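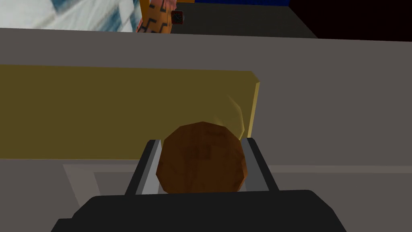

The Doorbell Will Not Save Your Package

Nov 13, 2021

The pitch arrives in the mail, on glossy stock, usually the week after somebody on your street has had something stolen. Put a camera by your front door, it says, and let your neighbors put theirs up too. Share the clips. The thieves will move along.

In Histton, a town of brick ranches and steep driveways where the biggest argument of last year was over leaf pickup, the pitch worked very well. The town council signed a two-year deal with a company called Arkevent, which runs a neighborhood video network under the name Wunico. Residents bought the doorbells at a discount. The police department got a login. The mayor's office put out a statement with the word "partnership" in it four times.

Eleven months on, I went looking for the thieves who had been scared off. I found a lot of video and very little else.

133 reports and a slide deck

Arkevent likes to show a slide. I have now seen it in three versions, and in each one a red line labeled "porch theft" slopes down and a blue line labeled "connected homes" slopes up. They cross somewhere near the middle, and the rep lets you look at that for a moment before clicking ahead.

The red line is built on reports to the Histton police. There were 133 reports of packages taken from porches, steps and side doors in the year before the deal. In the 11 months since, the number is lower, and the company is happy to tell you so. What the slide leaves out is that the department changed how people report. You used to call the desk and somebody typed it up. Now you upload a clip through Wunico, and if you don't have a clip, the form sends you to a second form, which asks for a tracking number, a receipt and a signed statement from the carrier.

I tried the second form. It took me most of a lunch hour and timed out twice.

So fewer reports could mean fewer thefts. It could also mean that a person who has lost a $30 box of vitamins looks at the second form and goes to bed. I asked Arkevent which it was. A spokesman wrote back that "engagement with the platform remains strong," and attached the slide.

The woman with the best footage in town

Ánh Ninh lives at the bottom of a cul-de-sac and has had five packages taken since spring. She has good video of all but one. She bought the doorbell in the first week, then a second camera for the garage, then a subscription that keeps her clips for longer than the standard plan.

She played them for me at her kitchen counter. A man in a gray hooded sweatshirt walks up, looks straight into the lens, picks up a box and walks off at the pace of someone returning a library book. In the next clip he does it again. He has changed his shoes.

"I could draw him for you," Ninh said. "I know his walk. My kids know his walk."

She uploaded each clip. Each time she got an automatic message thanking her for helping to keep Histton safe. After the third she drove to the station, where an officer she describes as polite told her the clips were "in the system." She asked whether anyone had watched them. He said he would have to check.

The police department would not discuss her case with me. It did confirm, after some back and forth, that it has one employee assigned to review Wunico uploads, and that she also handles parking appeals.

Who is watching

The man who knows the most about this in Histton is Sang Lò, a retired insurance adjuster who spent the better part of his career reading theft claims. He filed a public records request last winter and got back 343 pages, many of them the same page. He keeps them in a banker's box in the trunk of his car and brought the whole box to the diner.

Lò's complaint is narrow, and I trust it more for that. He doesn't think the cameras are evil. He has one. He wants to know how many arrests came out of the network, and he wants the answer to be a number.

What he got was a stack of monthly summaries listing "actionable events." He went through them with a highlighter. An actionable event, as far as he can work out, is any clip that somebody tagged as suspicious. The tags include loose dogs, a teenager selling candy bars, a mail carrier on an unfamiliar route, and a raccoon that turns up in the June summary and then again in July.

"In my old job, if I'd written that up as a loss, they'd have walked me out," he said.

He found two arrests that mention video at all. In one, the clip came from a gas station that isn't part of the network and has had the same camera over the pumps for years. In the other, the suspect was the homeowner's nephew, and she had recognized him without help.

Two is more than zero. It's also a thin return on a contract that the council renewed for its second year without a vote on the floor, as part of a package of items that included new tires for the plow.

The other product

Spend a while reading the Wunico feed and you start to see what people in Histton are paying for. The thefts are in there, but they're buried. Most of the posts are about somebody walking somewhere. A man "going slow." Two kids "not from here." A van. People answer with their own clips of the same man going slow past their own houses, and by evening the man, who in one case I was able to trace, has forty people wondering what he wants.

He was reading gas meters. He had a vest on.

I'm not going to pretend that nothing good comes of it. A lost cat was found in September. An older man who had fallen on his front steps was spotted by the neighbor across the way, and the ambulance came fast. Those are real, and people who live on those blocks bring them up before you can ask. But the contract was sold as a way to stop theft, and on theft the record is a slide and a box in the trunk of a car.

What did seem to work

The one place where losses plainly dropped was the apartment complex on the east side, which isn't on the network. The manager there got tired of complaints and asked Simões, the hardware store on the main drag, to take in tenants' parcels behind the counter for a small fee. Tenants pick up on the way home. The store sells them light bulbs while they're there.

The manager told me she hasn't had a complaint about a missing box since spring. I don't have a chart for that, and one manager's word isn't proof. Still, the thing has an obvious logic to it: a box that isn't on a porch is hard to take off a porch.

When I put this to a council member, he said the store was "a great local story" and that it didn't scale. I asked how the cameras were scaling. He said Arkevent was working toward 2,000 connected homes in the county and that the real benefits would show up once it got there. I asked if anyone had told him why that number was the one that mattered. He said it was on a slide.

I've heard that kind of promise before, from people selling alarm signs, steering wheel locks and, once, a recording of a large dog. The results are always one more purchase away. It may be that the next batch of doorbells changes everything and the man in the gray sweatshirt finds another hobby. The contract comes up again next November, and Lò has already sent in his next records request. This time he's asking for the raccoon's file, too - he says he wants to see if they'll charge him for copies.

Ninh, for her part, has her packages sent to her sister's office now. She still gets the alerts on her phone. The last time we spoke she had one from that morning: the man in the sweatshirt, on her step, looking down at the mat. He stood there a second and then left, and the message underneath asked if she would like to share it with her neighbors.

343 shares | 11 comments

Related
Your Town Bought Software. Can It Cancel?
The Long Wait for a Stolen Bike
What a Police Report Is Good For
Why the Plow Needed New Tires
Alarm Signs Without Alarms: A Short Tour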